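Speaker notes - Charmaine Hendricks, Skadetti
"The left arm kept going": a fault on the two-arm cell at Sikudport
Nov 11, 2019

Start with the log line, no introduction. Error 404 on the left arm, follow-up error 622 on the right. Ask who has seen a stop reach one arm and not the other. Wait for hands.

What happened. We were on run 30 of the drawer task in April. Laizer pressed stop. The right arm held. The left carried on for about 5 seconds and pushed the gripper into the drawer front. No one was hurt - say this early, people worry.

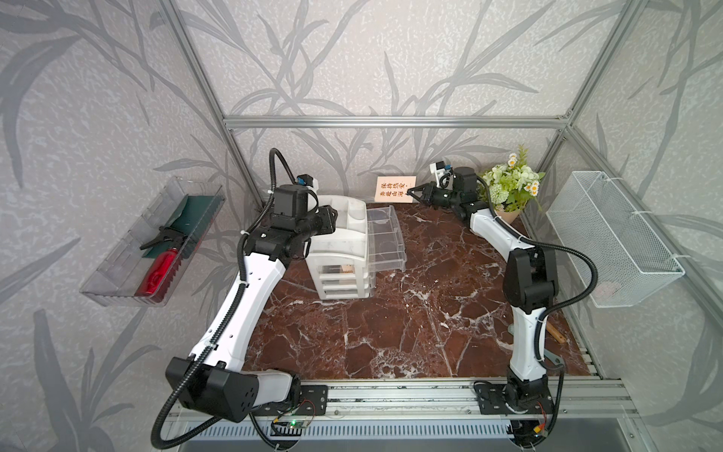

Cause. The two controllers each had their own stop input, and the left one was being read in software, behind the camera queue. When the queue filled up, the stop waited its turn. We had tested each arm alone and never both under load. Own up to that plainly.

What we changed. Stop now cuts drive power to both arms on one circuit. Hanum rewrote the start-up check so it won't pass until both arms have reported a stop. Hands stay out of the cell until both show it.

Still open: the arms sag a little when power drops. We don't have a good answer yet. Ask the room.

If short of time, skip the queue timing plot and go to questions.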